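Week 4: Listening before you measure

Welcome back! Last week we counted things, and this week we slow right down and listen, which for me is the best part of the whole course. Our subject is the oral history interview, and our main case is the Detcombe mill collection, a wonderful set of recordings that runs to 2,247 minutes of people talking about work, food, rent, weddings and bad weather.

Please read the first two transcripts before the seminar. Notice how little the interviewer says. Wenceslao Rosales, who made most of the recordings, asks a short question and then waits — sometimes for a very long time — and the good stories nearly always come out after the wait. 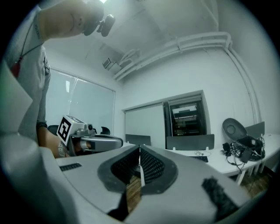 Photo: Magaña / course picture library

Leaning in, looking down, staying quiet: attention shows in the body as well as in the voice. Speakers pick up on it at once, so think about where you sit, how close you are and what your hands are doing.

Some terms we'll use:

Open question: one that can't be answered with yes or no. "What was the first day like?" beats "Was the first day hard?" every time.

Probe: a small nudge, such as "Go on" or "Who else was there?"

Summary sheet: a page of notes with times, written the same evening while it's all still fresh.

For the seminar, bring one object from home and 12 open questions you could ask its owner. We'll try them out in pairs (great fun, I promise!) and then compare them with the Tadari interviews. Those are on the reading list under item 4.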